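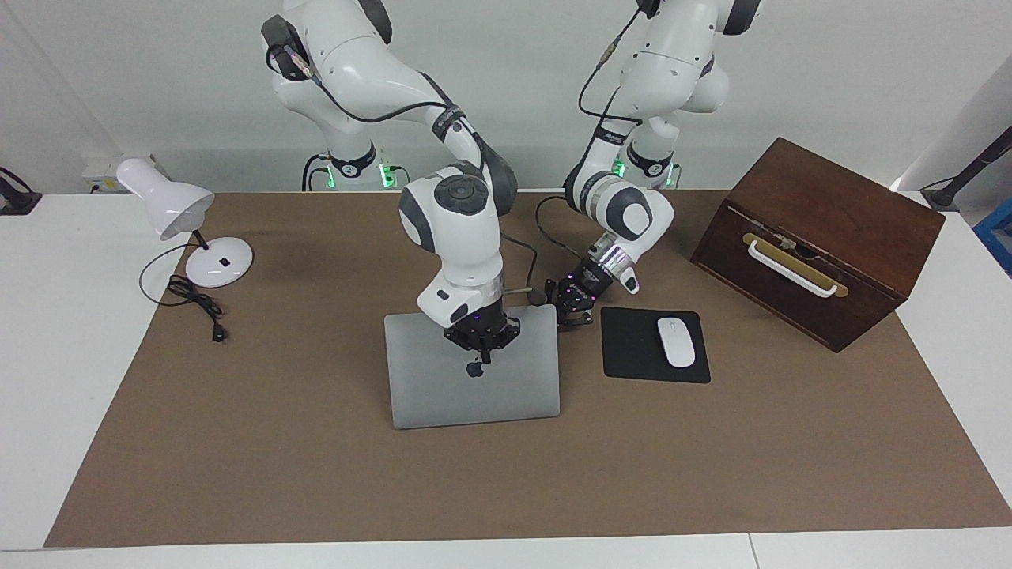

Kerttu Vainio asked after the November run-through why a talk on desk surfaces spends its first ten minutes on closed laptops. Her view was that people work with the lid open, so the closed state is a storage question and belongs at the end. I have kept the order. Answer to her point is under part 2.

**Part 1 – Scope (4 min)**

- Shared desks at the Milmont office. Personal desks are out of scope.
- The desk kit is the mat, the mouse pad and the laptop. Chargers and docks are covered by Jericho Maglaya in the next slot. Do not take charger questions; pass them on.
- Survey period was eight weeks. 276 desk checks, done at the end of the working day, after people had left.
- A check records three things: is the lid closed, is the laptop fully on the mat, is the mouse pad on the mat or off it.
- Say early that we did not record who was using the desk. Someone asked this twice last time.

**Part 2 – The closed laptop (10 min)**

Leave the opening picture up while talking. Laptop shut and flat on the large brown mat, black mouse pad to the right of it. Point out that the pad is slightly tilted. The guideline does not require it to be square, and the first draft did. We took that line out after Noémie Friesen pointed out that people set the pad to the angle of the forearm and will keep doing so.

Then the reply to Kerttu:

- The closed state is the handover state. The next person meets the desk that way.
- Lid damage in our repair log was mostly from items placed on top of a shut laptop. Hinge damage was less common and harder to trace.
- A closed laptop is treated as a shelf. Notebooks, mugs, other laptops. Guideline 3 says nothing goes on the lid, and there is no weight limit given. An earlier version had one and people argued about the number.

Pause for questions here. Kirsten Vachon will probably raise sleeves. Short answer: sleeves are for transport. A sleeved laptop left on a desk gets mistaken for a document folder and ends up under things.

**Part 3 – Mats (8 min)**

Two mats were tested, the Hendar and the Lapointe. Do not name a winner in the first minute; go through the criteria first.

1. Slip. Push the closed laptop sideways with one finger at the front corner. It should resist and then move in one piece with no chatter.
2. Grit. Wipe the mat with a white cloth and look at the cloth. Grit under a metal case scratches the case, and the mat gets blamed.
3. Edge. A curled edge lifts the laptop feet on one side. Flatten the mat under books overnight before putting it into use.
4. Color. Mid-tones are easier to inspect. Crumbs disappear on black and pen marks show badly on white.

The Hendar did better on slip. The Lapointe lay flat sooner. We bought 24 of the Hendar and accepted the flattening step. If asked about cost, the full order including spares came to 1,092 dollars.

Note to self – on the previous outing I said "friction coefficient" here and lost the back row. Say "grip".

**Part 4 – Where the mouse pad goes (6 min)**

- On a large mat the separate pad looks redundant. Keep it. The mat texture is coarse enough that some mice skip on it.
- Default side is right. Left-handed users move it and should leave it where they moved it. Resetting the pad is not part of the evening check.
- Leave a gap between pad and laptop. A hand's width was too much on the narrow desks, so the guideline now says "not touching".
- The pad gets lifted and wiped underneath when the mat is wiped. This step was skipped more than any other.

**Part 5 – End-of-day routine (5 min)**

Read it out as written, no commentary:

Close the lid with both hands. Set the laptop flat, all feet on the mat. Clear the lid. Put the mouse pad beside it. Run cables toward the back of the desk. Take cups with you.

Kipchumba Mbwambo timed this at under a minute on a desk that was already fairly tidy. Untidy desks were not timed.

**Likely questions**

- *Stands?* Under review at the Norkley site. No results yet.
- *Cleaning the lid?* Dry microfiber first, then slightly damp. No spray directly on the case.
- *Does the mat get washed?* Wiped weekly. Do not put it in a machine, the backing separates.
- *Stickers on the lid?* Not covered.

If running over, drop criterion 4 in part 3 and go straight to the order. Handouts are in the gray folder, two pages, stapled. Collect spare copies on the way out.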